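News > Media releases > Community services

May
By Rahel Berchtold, Plulard Community Services

Pemham toy library to open longer hours after move to Ambrose Street

Families in Pemham will be able to borrow toys, puzzles and games on 4 days a week from the end of May, when the Pemham Toy Library moves out of the old scout hall and into the ground floor of the Ambrose Street centre.

The new space is more than twice the size of the old one. It has level entry from the car park, a parents' room and storage for the full collection, which now stands at 692 items. Until now a third of the collection has been kept off site and brought in on request.

Plulard Community Services, which runs the library, said membership had grown steadily over the past three years and the scout hall could no longer cope with the Saturday crowd.

"We had prams lined up on the footpath and people giving up and going home," said Plulard's program manager, Rahel Berchtold. "The longer hours should spread things out, and parents who work weekends will finally get a turn."

The collection is strongest in items for children under five. Shape sorters, stacking toys and simple puzzles are borrowed more than anything else, followed by ride-on toys and train sets.

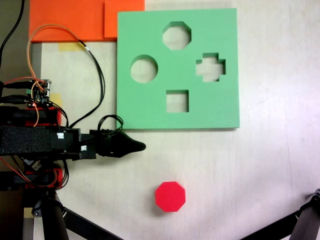 Membership and fees

Annual membership will stay at $17 for concession card holders. Full membership goes up by $8 to cover the higher cleaning and power costs at the new site. Members can borrow up to 4 items at a time for three weeks, and can renew once by phone or email if no one else has asked for the item.

Late fees have been dropped. Members with overdue toys will get a reminder, and borrowing will be paused until the toys are back. Missing pieces should be reported at the counter - there is no charge for the first lost piece.

Existing members do not need to do anything. Their cards will work at Ambrose Street from the first morning.

Fit-out and parking

The fit-out was carried out by local builder Vandent and included new shelving, a wash-up area and better lighting over the sorting benches. The centre's other rooms remain open to schools, clubs and hobby groups, and can be booked for a half or full day.

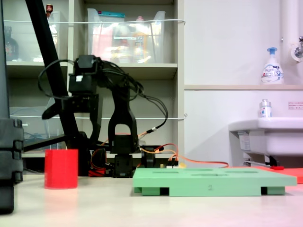
Bookings for those rooms are handled separately by the centre's front desk and are not affected by the library's opening hours. Parking at the rear is free for two hours. Anyone with a large item to return can pull up in the loading bay beside the side door.

The scout hall site will close for borrowing one week before the move. Toys due back during that week can be returned to Ambrose Street without penalty once the doors open at 9.30 am.

Media contact: Rahel Berchtold, Plulard Community Services | © Plulard Community Services | Back to top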